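How a Football League Table Works

A league table is a list that ranks every team in a competition. It is updated after each match. The team at the top when the last round ends is the champion.

Points

A win is worth 3 points. A draw is worth one point to each team. A loss is worth nothing. Older tables gave two points for a win, so totals from different times cannot be compared directly.

The columns

P means matches played. W, D and L mean wins, draws and losses. GF is goals for, the goals a team has scored. GA is goals against, the goals it has let in. GD is goal difference – GF minus GA.

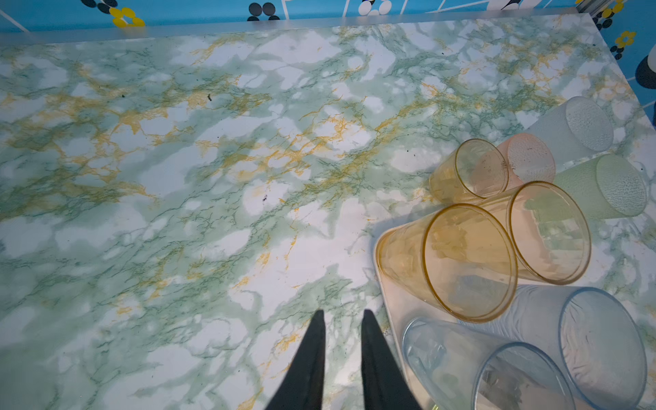 Sometimes two teams finish level on points. The league then uses a tie-breaker, and goal difference is the most common one. Suppose Skumden and Plivavska both have 41 points. Skumden has scored 63 goals and let in 40, a goal difference of 23. Plivavska has scored 58 and let in 38, a goal difference of 20. Skumden is placed higher.

Some leagues look first at the matches the two teams played against each other. This is called head-to-head. Each league prints its tie-breakers in its rule book before the season starts.

Going up and going down

In many countries the lowest teams move to the division below. This is relegation. The best teams in that division take their places, and this is promotion. Some leagues, such as Australia's A-League Men, have no relegation.

Page last checked 6/14/22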